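Memell starts renting out its two-armed table robots by the month

Stollville, September 2, 2022

I spent most of yesterday at Memell's place on the south side of Stollville, watching a pair of robot arms deal with coffee mugs, and I have to say I stayed a lot longer than I'd planned to. I'd told my editor I'd be back by lunch. I was not back by lunch.

The news part first. Memell, which has been building two-armed tabletop setups for a couple of college labs since it opened, is now renting them to anybody who can sign a lease and find the floor space. The kit goes for $3,000 a month with a three-month minimum, and the first ones ship in November. You get two arms on a rail, the enclosure they work in, cameras on the grippers, a computer, and a day of training from a Memell person who comes to you. Delivery is included if you're within 136 miles of town. Farther out you pay the trucker yourself.

Said Hamdy, who runs the rental side, told me 31 people have asked for a quote so far, and that was before the price went up on the website. He was pretty open about who they are. A few are small packaging shops. Several are schools. One is a guy who wants it to sort his late father's fishing lures (Hamdy is trying to talk him out of it, gently, because the hooks would be a nightmare).

So what do you do with two arms and a table? The company calls its starter routine "tray loading," and that's the one I got to sit with. Mugs of different shapes and colors are standing on the table, there's a tray, and the job is to get mugs onto the tray. I know that sounds like nothing. I thought so too! But every mug has its handle in a different spot, they're slick, and the tray gets more crowded with each one you add, so the next mug has to go in without knocking into the last one. I've washed dishes for a living and I've chipped plenty doing exactly this.

Asmaa Shawky, the engineer who walked me through it, picked mugs on purpose. She said customers who watch a robot stack foam blocks always ask the same thing, which is whether it can handle something that breaks. "So I went to the thrift store," she told me. "If we drop one, we drop one, and you get to see that too." They keep a broom by the door.

The kit doesn't come knowing your job, and I want to be clear on that because the flyer kind of slides past it. You have to teach it. A person steers the arms through the task over and over, the cameras record everything, and the software learns from those runs. For the mug job, Shawky says a new customer should plan on 19 hours of steering before the arms are worth leaving on their own, spread over however many days your wrists can take. Memell will do the steering for you at an extra charge, but the price for that isn't set yet. I asked twice.

I got to try the steering myself for a few minutes and I was terrible at it. It's a bit like using somebody else's hands while wearing oven mitts. My first grab missed completely, and on my second I got hold of a rim and then couldn't work out which way to turn it. Shawky has the touch, though. She can chat with you about her car insurance and set a mug down so softly you don't hear it land.

A few things I liked. The whole work area is walled in on the sides and back, so you're not going to have a mug sail across your break room. The grippers have their own little cameras, and that view is really where you can tell whether a grab is any good, way better than standing at the table and squinting. And the table covering can be swapped out – the people at Memell have a flowery one on the demo table that looks like it came out of my aunt's kitchen, and the idea is that you train on whatever you've got at home.

A few I didn't. It's big. Hamdy kept saying "tabletop" but you'll want a good piece of a room, and you'll want to measure your doors. The manual I was shown is a printout with handwritten corrections. There's also no weekend phone support yet, and if I were paying that kind of money per month I'd want somebody to pick up when an arm stops at four in the afternoon before a long holiday.

They aren't alone in this, either. Gostuvel, over by the rail yard, has been leasing single-arm units for a while, and Brahim Belkadi, its sales manager, was cheerful about having a neighbor in the same business. He thinks most small shops only need one arm. "Two arms is twice the teaching," he told me on the phone. He may have a point for boxes and bottles, but I watched two arms share one table all morning and I wouldn't want to go back to one for dishes.

The one local customer who has already had a kit on trial is Alaoui, the catering company, where Mei-kuen Kao looks after the dish room. She had hers for the summer and is signing on for the three months. Her staff spent the first two weeks giving it dirty looks, she said, and then somebody put it on cup duty during a wedding rush and the dirty looks stopped. She'd like it to be faster. She'd also like it to do forks, and Memell told her forks are a next-year conversation.

If you want to see it run before you put money down, Memell is doing walk-in demos every afternoon this month at the Stollville shop. There's street parking out front, but the meters only take coins. Bring your own mug if you want to – Shawky says she'll put it on the table, and she says it's at your own risk.
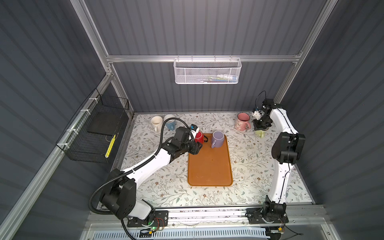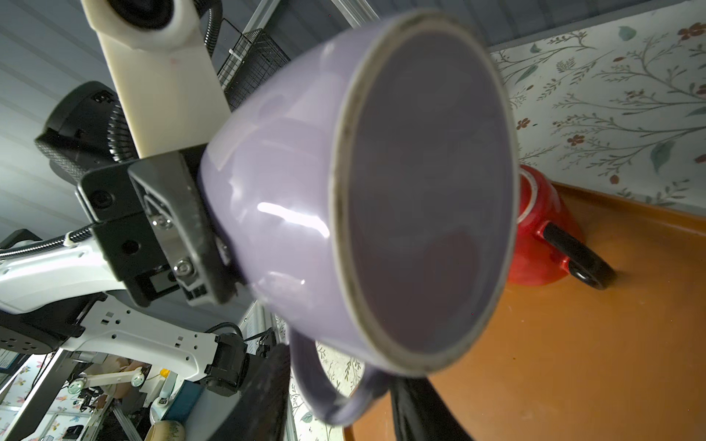
Mugs and tray on the demo table at Memell, Stollville

Abdelkrim Ezzat
Staff writer, local business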